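Re: [pratov-users] Solmont 3 planner and cloth grasps
Saturday, June 22, 2024

> We reran the laundry task with the new planner and the grasp
> score is up to 70 percent from last November. Gavalas gets the
> credit for most of it. I'd like to make it the default in the
> next release unless someone objects.

I object, a little.

What does the 70 count? If it's "fingers closed and the force went up," then I don't trust it. I went through the Prarnent logs last night, all 1,088 episodes, and the success flag is set the moment the hand closes. Nothing checks whether the garment clears the basket, let alone whether it gets to the washer.
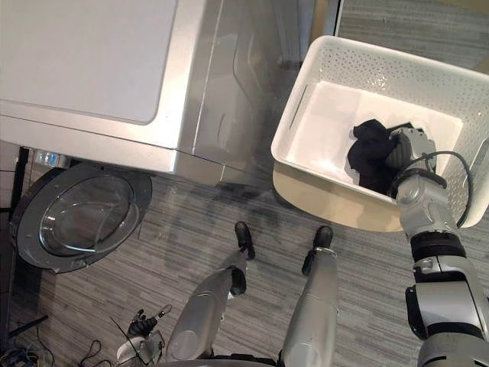

Black cloth is the case I'd look at first. Once it's bunched up, the depth map gives you one dark lump with no edges, and Gavalas picks the middle of the lump every time. That may be fine for closing a hand on something. It tells the planner nothing about how much fabric is coming along, or how far it will hang when the arm swings toward the open door.

Also, the collision model still treats the door as closed - see the default scene file, line 9. So is the new planner better, or is it just planning around less?

Please post the config and the seed before changing any defaults. I'll run it here against the old one.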